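Riltton Reuse Hall to Open a Clock and Small Case Bench, with Free Sorting Days for Household Odds and Ends

RILTTON, Mon 9 September - The Riltton Reuse Hall is opening a permanent bench for clocks, small cases and other little household things, and we could not be happier to share the news. The bench will take up the old coat room beside the main entrance and will be open to anyone who wants to drop something off, look something over or take something home.

The idea grew out of our spring clear-out in March, when households from Riltton and the Magalhães Street neighborhood brought in 862 small items over one long weekend. We had planned for furniture. We got some furniture, and we also got shoeboxes full of travel clocks, pill cases, desk timers, plastic display boxes, sewing tins and a great many things that took several of us to identify (and a few that are still waiting for a name). People stayed to talk about them, too. A bedside clock is the sort of object a person looks at every day for 20 years and then forgets in a drawer, and it was a pleasure to see so many of them out on the tables again.

Most reuse centers have a hard time with items this size. They slip behind shelves, they get separated from their lids, and they are easy to pass over when there is a sofa to move. The new bench gives them a proper place, with good light and 60 shallow drawers donated by Pasavico, the cabinet shop on the north side of town. Pasavico also built the sorting trays, which lift out so that visitors can carry one to a table and go through it sitting down.

Getting the pieces off the floor and into those drawers is the job for the next few weeks. The colors alone make it fun - soft greens and lavenders, clear plastic, the odd bit of black trim. Plenty of the pieces are scuffed, and we are fine with that.
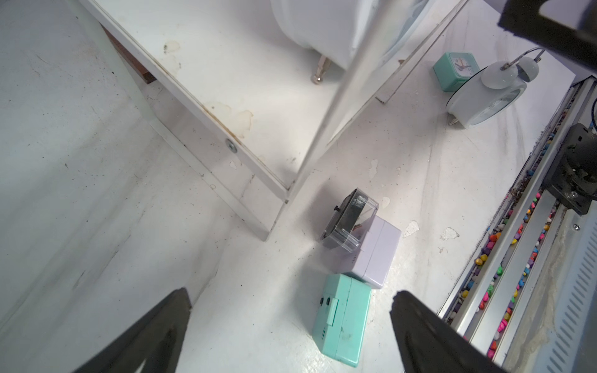

A mint-green box, a pale lavender-white cube and a clear plastic box on the floor beside a white shelf unit.

Shelving is part of the project as well. Water-stained and chipped units that would once have gone straight to the scrap pile will now be set aside for our Saturday paint group, who will sand them down, treat the rust spots and give them a fresh coat. Finished shelves will go out on the main floor at the usual prices. Anyone who has always wanted to learn how to fix flaking paint is welcome to join in, and no experience is needed. Wear old shoes!

The bench will open with nine free sorting days spread over the fall. Each one has a loose theme, starting with clocks and timers and moving on to boxes and cases, kitchen smalls, desk items and so on. Bring a bag of whatever has been sitting at the back of the closet and we will go through it with you. Things that can be cleaned will be cleaned, things that need a battery will get one to see if they run, and things you decide you want to keep after all can go right back home with you. That happens a lot, and we like it when it does.

Funding for the bench comes from a 260-dollar neighborhood grant and from the sale of mugs and tea towels by Grustness, the print studio upstairs from the hall. The studio designed the drawer labels too, in large, plain lettering that is easy to read from a wheelchair or a child's height.

What to bring: clocks, timers, small cases, trinket boxes, clear display boxes, knobs, lids without boxes and boxes without lids. Small shelves are welcome if one person can carry them.

What to leave at home: anything with a leaking battery, broken glass, medicines, and items too heavy to lift onto a table. The front desk has a list of places in town that take these.

Dates and themes for all the sorting days are posted at the front desk and on the notice board by the bus stop. Drop-in visits are free and there is no need to sign up. School and club groups should stop by the desk ahead of time so that we can set out extra chairs.

About the Riltton Reuse Hall
The Riltton Reuse Hall collects, cleans and passes on used household goods. The hall has a main sales floor, a paint room and a reading corner, and welcomes donations during all open hours.

Press contact: Front desk, Riltton Reuse Hall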